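Trucos para ordenar los cacharros del taller

Yo guardaba todo en latas de galletas y así me iba – media tarde buscando una pieza. Ahora separo primero por tipo y luego por color.
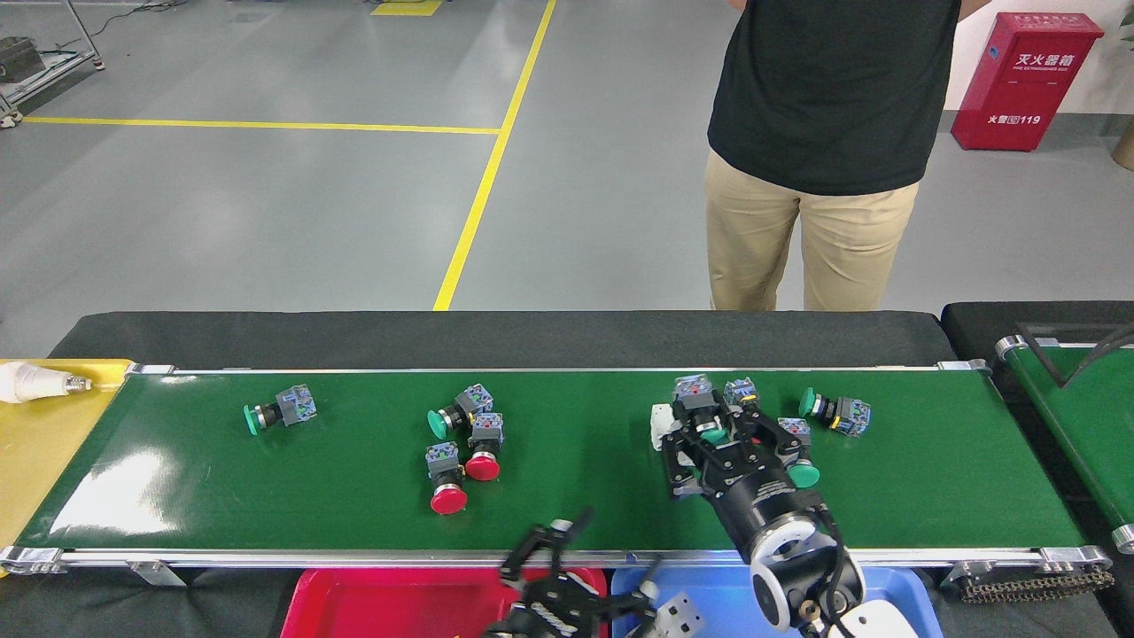 Pulsadores verdes y rojos

Las cajas, mejor bajas y con etiqueta delante (¡las altas se tragan todo!).
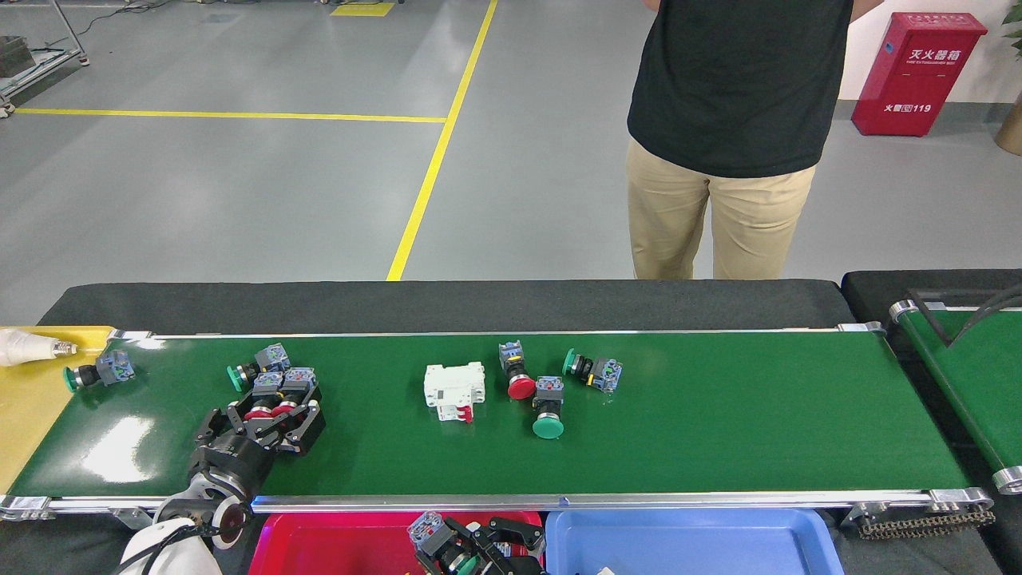 Pulsadores sueltos

Mi vecina Aranka usa tarros de mermelada, 8 en una balda. Se los copié, claro.

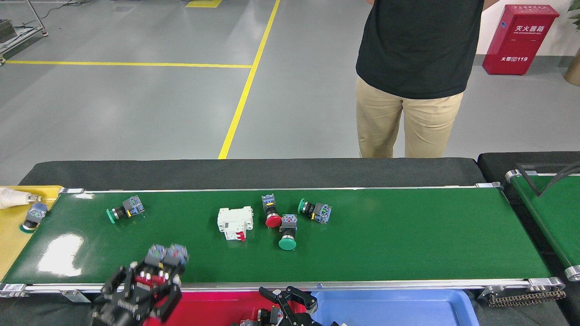
Y si algo lleva 3 años sin tocarse, lo regalo – menos los muelles, que me dan pena.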